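Chapter 4
Two Arms, One Table

By the time most of us reach this chapter we have one arm that moves when we ask it to, and a certain pride about that (quite right, too!). The second arm is where a shared workshop earns its keep, and where the arguments over bench space begin. 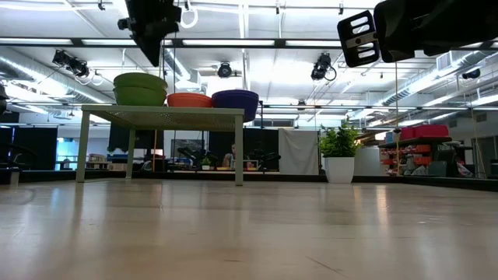

Marlina Purba, who taught me most of what follows, always began with bowls. They nest, they come in cheerful colors, and they forgive a clumsy grip far better than a mug handle does. Her notebook for the Tindari build lists 134 tries with a single bowl before she let herself touch a stack, and I'd ask you to be every bit as patient – the arms will wait for you.

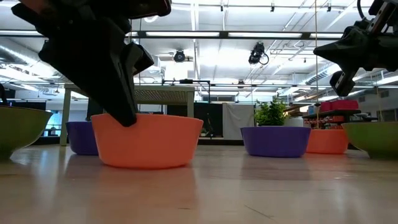 Do both arms have to be the same model?
Matching arms make the wiring and the code simpler, but a mixed pair can work well if you measure each one's reach separately and write it down.

We'll start with reach, then move on to passing a bowl from one gripper to the other, which took me 87 tries and a good deal of tea. 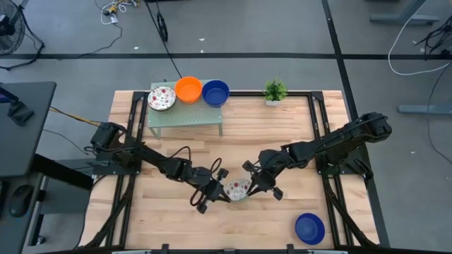
4.1 Measuring Your Shared Reach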